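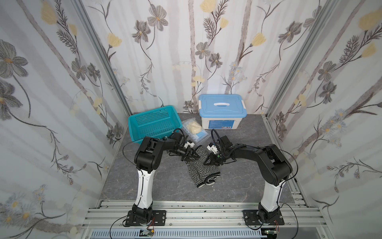
Which websites does the Kelldale public network block?
A list published by the Boiko Lab names 2272 of them, including the city's own page for complaining about blocked websites.

KELLDALE, May 25, 2024 - The free wireless network that Kelldale switched on in December to "open the whole web to every resident" has been keeping a fair amount of the web to itself, according to a report from the Boiko Lab, a small research group that studies internet filtering.

The lab tested the network from libraries, bus shelters and the waiting room at City Hall. Among the sites that wouldn't load were two neighborhood newspapers, a tenants' group, a poison control page, a choir and most of the campaign sites for this year's city council race. The incumbents' sites came up fine. The city says it has no explanation for that and would like one.

"We expected gambling and malware, and there was some of that," said Hanna Palamarchuk, who led the testing. "Then we got to the choir."
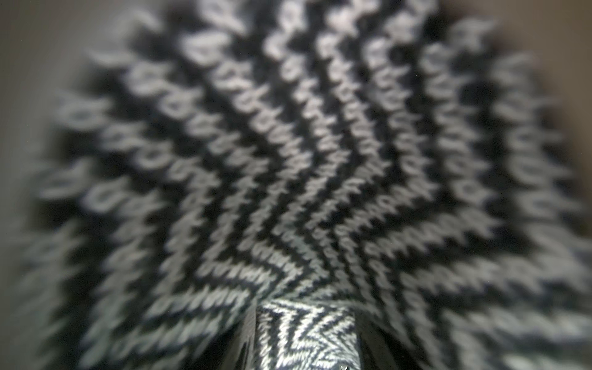

Detail of a black-and-white knit with zigzag stripes.

The filter is sold by Travow, which won the contract over one other bidder. Travow doesn't write its own blocklist. It licenses one called Torov, put together by software that reads a page, gives it a risk score and moves on. The lab found that 416 of the blocked addresses belonged to organizations in Kelldale or the towns next to it, and that many of them shared a web host with a payday lender. The choir's site scored as "adult performance."

Travow said in a written statement that its product "performed in line with its settings" and that customers may adjust those settings whenever they like. City staff said they had tried. The settings page is hosted on a site the filter blocks, so the changes had to be made from an employee's home.

Natalie Wainwright, the city's director of digital services, told the council at its last session that the filter had been left on the strictest level by mistake, and that the strictest level is also the one it ships with. She said residents had a clear way to report errors, then was asked by a council member to pull up the form on the chamber's screen. The chamber uses the public network. The meeting took a short recess.
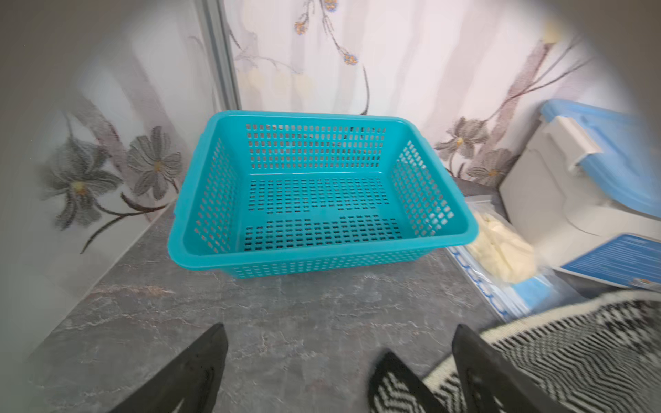 Teal plastic basket on a marble-patterned countertop.

The form does exist, and a few people reached it using their phone plans. Records released with the report show that the city has received 18 requests to unblock a site. Five were granted. One was marked as a duplicate of itself. The rest are listed as "under review," including a request from the poison control page sent in the first week of service.

Palamarchuk's group isn't calling this censorship, or at least not the deliberate kind. The report uses the word "inattentive" nine times. It asks Kelldale to publish its blocklist, to tell people when a page has been blocked instead of showing them a connection error, and to stop describing the network as unfiltered on the posters in the bus shelters.

Wainwright said the posters would be looked at. The city printed over 1000 of them.
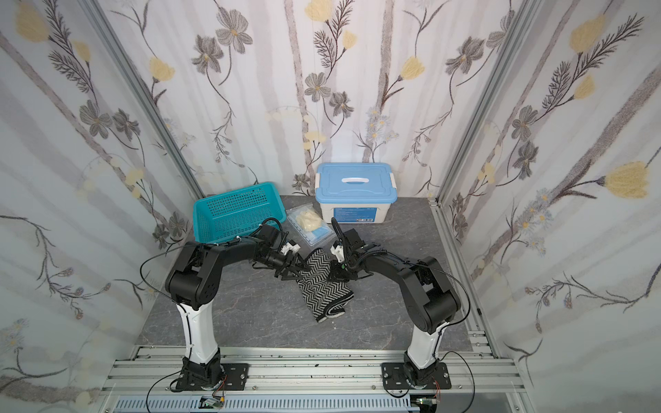
Floral wallpaper in pale gray and white, with yellow blossoms.

The council is due to take up the Travow contract again next month. Until then the filter has been set to its middle level, and the choir's site is loading. The poison control page was still showing a connection error at the City Hall waiting room yesterday afternoon. The full report is posted on the Boiko Lab's site, which Kelldale residents can read from anywhere else.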